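Ritthorpe Tenants' Association
Minutes of the meeting held Dec 14, 2023

Present: Vicente Cáceres (chair), Melati Sitompul, Haziq Manurung, Melur Lau
Apologies: Dimas Sumampouw

1. Minutes of the last meeting
Agreed with one correction. The drain in the rear yard was cleared by Hendricks, the building's plumber, and not by the city.

2. Laundry room
Melati reported that the second dryer is still out of order. Hendricks quoted $865 for the repair, parts included. A used replacement would be $900 plus delivery. Agreed to go ahead with the repair. Haziq asked that the notice on the door be changed, as it still gives the old hours.

3. Heating
Three households on the top floor have written in about cold bedrooms. Vicente has passed the letters to Pustura, the managing agent, and is waiting for a date. Melur said her radiators were bled in the fall with no change - she will send her own note.

4. Storage lockers
The basement has to be emptied before the floor is painted in April. Residents should take their things upstairs or give them away. Boxes left in the hallway will be moved to the shed. 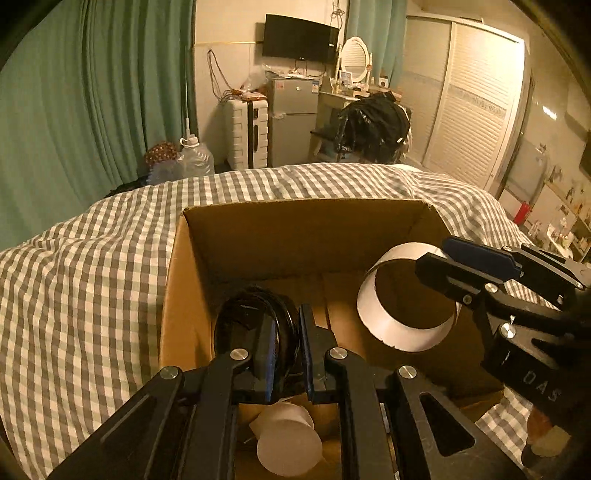 Labels should show apartment number and surname. Melur has a roll of stickers for anyone who needs them. Bikes can stay in the rack by the side door while the work is done.

5. Money
Balance is roughly $1,000 before the dryer repair. Dues stay at $80 a year. Two households have yet to pay and Haziq will write to them.

6. Other business
The Ernis Street gate is sticking again. Dimas to look at the hinge when he is back.

Next meeting to be set by email.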